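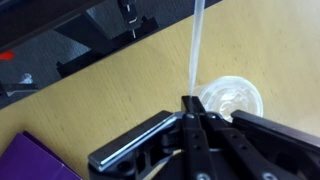 A thin translucent strip held between two narrow fingertips, with a clear plastic cup beside it.

The Small Chores Will Come Last

Opinion
13/10/2020
199 shares | 11 comments

Institutions that operate kitchens, care homes, canteens and packing rooms are being asked, with growing frequency, to make plans on the assumption that machines will soon take over their routine manual work. The Besdale Forum on Work and Services has received three such proposals since July. Each was prepared with care. Each also rested on a belief that this essay wishes to dispute, namely that a chore which is easy for a person must be close to being easy for a machine.

The belief is natural. We rank tasks by the effort they cost us. Carrying a full crate up a flight of stairs is hard, and placing a straw in a cup is so slight an act that no job description mentions it. A planner who knows that machines already lift crates will suppose that the straw was dealt with long ago. The supposition is wrong, and budgets have been built on it.

Consider what the slight act requires. The object is thin and light. It may bend when it is gripped, and it may turn between the fingers. Its far end, the end that matters, is some distance from the hand that controls it, so that a small error in the angle of the grip becomes a larger error at the tip. The cup is transparent, and transparent things have long been troublesome for cameras, which tend to report the table behind the cup with more confidence than the cup. The cup also weighs almost nothing. If the tip touches the rim, the cup may slide or fall, and the task that was under way is then a different task. A person makes all these corrections by touch, usually while speaking to someone else.

Machines can be made to do this. The question for a public body or an employer is whether they can be made to do it all day, in a room that was arranged by other people for other purposes, beside a window where the light changes, with cups from whichever supplier offered the better price that quarter. That is a much more severe test than a single good attempt, and it is the only test that bears on staffing.
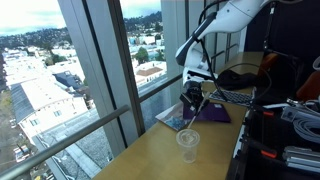
Arm with a thin white stick in its gripper, pointed down toward a plastic cup on the desk.

It is worth setting out where the matter stands, in terms that a board or a council can use.

Work on fixed, repeated motions is mature. Where the same part arrives in the same position, a machine will place it with a regularity that no person could match, and shop floors have benefited for decades. The plant at Fletell, whose managers spoke at our July meeting, has run its palletizing line in this manner for nine years. Dean Marsden, the line manager there, told the meeting that he no longer thinks of the equipment as robots at all. Nothing in this essay is intended to cast doubt on work of that kind.

Work on loose objects of varied shape is improving quickly. Machines can now pick many kinds of goods from a bin without being told in advance exactly where each item lies. They fail at times, but in a warehouse a failed pick can often be tried again at little cost. The item drops back into the bin and remains saleable.

Work that requires one object to be fitted to another, in the open, with both of them free to move, is at an earlier stage. This category includes a very large share of what we call housework. It includes putting a lid on a container, threading a drawstring, hanging a shirt, fitting a fresh bag into a bin, and standing cutlery in a drainer. It also includes a good deal of shop-floor work that is still done by hand for precisely this reason, such as routing a cable or seating a gasket. In these tasks a failed attempt often changes the situation for the worse. The second try begins from a harder position than the first.

The proposals sent to us did not draw these distinctions. One of them, from the operator of the Nigam residential homes, placed meal delivery, bed changing and the serving of drinks under the single heading of "light assistance" and gave all three the same date for conversion. The moving of meal carts along a corridor may well be ready by that date. The serving of drinks to a resident who needs a straw, and who may turn her head as it is brought to her, is another matter, and the Forum has advised the operator to separate the two before any money is committed.

We have been told in reply that such caution is out of date. The argument runs that machines now learn from examples, that examples can be gathered in great number, and that the difficulty of any one task will yield once enough examples of it have been collected. There is real substance in this. A person guiding an arm through a task, again and again, does supply information that no engineer could readily write down, and the approach has carried the field past obstacles that held it for years. The Forum does not belong to those who regard the whole effort as theater.

Two reservations should nevertheless be recorded. The first concerns variety. A machine that has learned to deal with one tall clear cup on one pale desk has learned something valuable, but the purchaser will want to know how it performs with a short mug on a patterned tray. The honest answer must come from trials on that mug and that tray. Purchasers seldom ask for them, and vendors seldom volunteer them.

The second concerns the reporting of failure. When a trial is described to a prospective customer, the description commonly covers the attempts that went well. We do not allege bad faith. Demonstrations have always been arranged to succeed, and a kitchen supplier would not open with the cake that sank. But a manager who is deciding whether to leave a post unfilled needs to know how often the task goes wrong, what state the room is in afterward, and who is expected to put it right. If an attendant must remain within reach of the machine in order to pick up the cup, the attendant's wages belong in the calculation.
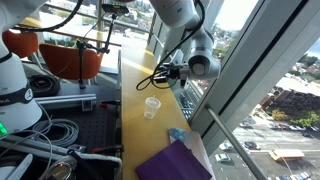
Meron Shiferaw takes the opposite view, and has asked that it be stated in full. The Forum, in her opinion, is measuring the machines against an ideal worker who has never been employed anywhere. People spill drinks too. People drop straws, lose lids and leave bins without bags, and no institution has ever asked for a published failure rate before hiring them. Small household tasks are exactly the ones on which learning should be concentrated, she argues, for the reason that they are cheap to repeat and harmless to get wrong in a laboratory. To wait until the chore is perfected before planning for it would leave the homes and canteens of Besdale unprepared when the change arrives, and the change, in her judgment, will arrive from below, through cups and cutlery, well before it reaches anything grand.

The point about human error is a fair one, and the Forum accepts it in part. We would answer that people who spill a drink generally notice, and generally wipe it up. The ability to recover is what an employer has been buying all along without listing it. A machine that fills the cup correctly but continues its motion after the cup has fallen is a poorer servant than one that is slower and stops. We would gladly see recovery treated as a task in its own right, tested and reported separately, and we would give more weight to a modest result there than to a fine result under tidy conditions.

On the matter of cheap repetition we agree with her entirely. Research on small chores deserves support, including public support, and those who mock it for its humble subject have misunderstood where the difficulty lies. Our quarrel is with the conversion of research into a timetable. The laboratory is entitled to say that a thing has been attempted. The institution must be able to say that the thing will be done tomorrow morning, and that someone will answer for it if it is not.

The Forum therefore makes the following recommendations to its members. Proposals for automated assistance should list chores singly, in the words the present staff would use for them. For every chore that requires two loose objects to be brought together, the vendor should be asked for results obtained with the purchaser's own articles, in the purchaser's own rooms, with failures included. No post should be removed in advance of such results. Where a trial is held, the staff who now perform the chore should be present and should be invited to say what they saw, as was done to good effect in the Cilby canteen trial, where Tumaini Mollel and Yeshi Ambaye kept the written record and were paid for the hours it took.

Members who wish to use the Cilby record form may request it from the Forum office. A revised version, with a separate page for recovery after a failed attempt, is being prepared by Fasil Gebru and will be sent to those who already hold the first.

11 comments
Share this article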